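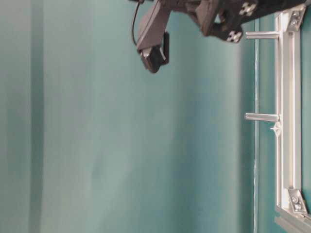 Thread on the Trevcombe charter amendment and what the special counsel's subpoena does and doesn't do. I've read the filings. Most of the coverage has not.

1/ The county council voted in April to let its special counsel convene an inquiry into the Ulilden land transfer. The vote created an inquiry. It did not create a grand jury, and the counsel has no power to indict anyone.

2/ The subpoena is a civil document request. It covers 58 categories of records. If the county wants to enforce it, it has to go to a judge and ask. Until a judge signs an order, a refusal to comply is a dispute and carries no penalty.

3/ Several commentators have called the refusal "obstruction." Obstruction has elements. One of them is intent to impede a proceeding. Filing a motion to quash on the due date is a normal use of the rules.

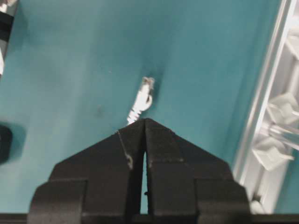
4/ The motion itself is 70 pages and makes two arguments. First, that the council exceeded the charter by delegating subpoena power to an outside lawyer. Second, that categories 31 through 53 ask for privileged communications.

5/ The first argument is weak. The charter says the council may act "by its members or its designated agents." The motion quotes the first half of that sentence and stops. Expect the judge to read the rest of it.

6/ The second argument is stronger. Category 40 asks for "all communications with legal advisers concerning the transfer." That is close to the textbook definition of what privilege covers. I would expect it to be struck or narrowed.

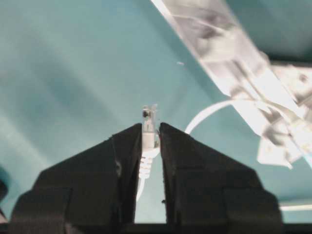 7/ There is an exception if a client used the lawyer to carry out a fraud. The county's reply brief mentions it once, in a footnote, with no supporting affidavit. A footnote will not carry that burden.

8/ Nurmi is a separate matter. The Nurmi parcel was sold two years before the Ulilden transfer, under a different council, and is not named anywhere in the subpoena. People keep merging the two in replies. Please check the parcel numbers.

9/ Same for Allalex. The company bid on the site and lost. Its records were produced voluntarily – 610 documents, according to the index attached to the reply – and it is not a party to the motion.

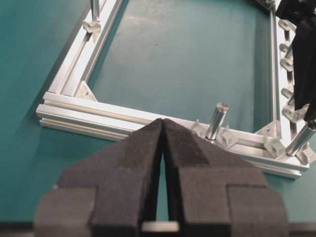
10/ Procedure from here: the judge can rule on the papers or set a hearing. If the motion is denied, the losing side can ask for a stay and appeal. If it is granted in part, the county rewrites the categories and serves a narrower version.

11/ Neither outcome tells you whether the transfer was lawful. A ruling on a motion to quash decides who has to hand over which papers. Both parties' press offices will say otherwise within the hour.

12/ Correction to post 4: the page count includes exhibits. The argument section is much shorter. The charter excerpt is Exhibit C if you want to check the quote in post 5.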